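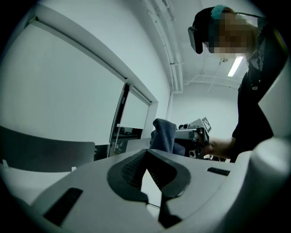
Progress report: handheld grippers for teaching robots to handle cloth

Prepared for the Brurkby fund
February 2, 2022

Where we are

Since our last report in November we have moved from building tools to using them, and we're very glad to be on this side of it! The question we set out with hasn't changed. Can a robot learn to pick up, shift and lay down soft things from people who do the job by hand with a gripper, without anyone steering a robot arm at all? We can now give a first answer, and it is a better one than we had hoped for at this stage.

We have 462 usable recordings of cloth handling. Each one is a single task from first grasp to final release, done by a person with a handheld gripper. The camera on the gripper sees what the jaws see, and the printed marker on top of the tool gives us its position in the room. The recordings were made in the project room at Cluvville, and all of them have been checked by a second pair of eyes.

What we changed in the method

Our first plan was to record only from the gripper doing the work. That gave clean close-up video but poor position data whenever the cloth bunched up in front of the lens, and bunched-up cloth is most of what we care about. We now collect more than one view of the same task and line them up afterward. When one camera loses the edge of the fabric, another often still has it.

Lining up the views took far longer than we budgeted. The clocks in the tools drift apart over a long session, and even a small gap makes a grasp look as if it happens before the fingers close. We fixed this with a short tap at the start and end of every recording, which shows up plainly in all the streams. It is not elegant, but we have had no timing failures with it.

We also swapped the grip pads. The smooth ones let thin fabric slide out on the way up – fine for a towel, hopeless for a shirt sleeve. The textured pads hold well enough that our operators stopped pinching too hard, and the recordings look calmer for it.

First results

We trained the Gruvalska model on the recordings and ran it on the arm at Venter. The task was to lift a hanging cloth by its edge and lay it on a table. Before the change in method, the arm finished 2 of 16 trials. With the new data it finished more than half, on the same cloths and from the same starting positions. Most of the remaining failures come at the very first grasp, when the arm takes hold of two layers in place of one. Once it has a single layer, it nearly always gets to the end.

What pleased us most was the recovery. In several trials the arm missed, backed off and came in again at a lower angle, much as our operators do. We never labeled that behavior or asked for it. It was simply there in the recordings, and the model picked it up.

We want to be careful here. The trials were few, the lighting was steady, and every cloth was a plain solid color. Patterned fabric is untested.

Problems still open

The two-layer grasp is the big one. We think the close-up view doesn't tell the model enough about thickness, and we are trying a slower approach in the last bit of travel.

Operator fatigue is the other. The tool is light at first and much less so after an hour. Sessions are now shorter, with a break built in, and this has slowed collection by roughly 2 weeks against the schedule. We expect to make some of that up in the next period.

Next steps

Record the single-layer grasp as a task of its own, with many short repeats.
Add patterned and stretchy fabrics.
Rerun the Venter trials with the lights changed between runs.
Write up the alignment procedure so that other groups can use it with their own tools.

Budget

Spending is within the approved amount. We ask to move the unspent travel money to operator hours, where it would do the most good right now. A revised budget sheet is attached.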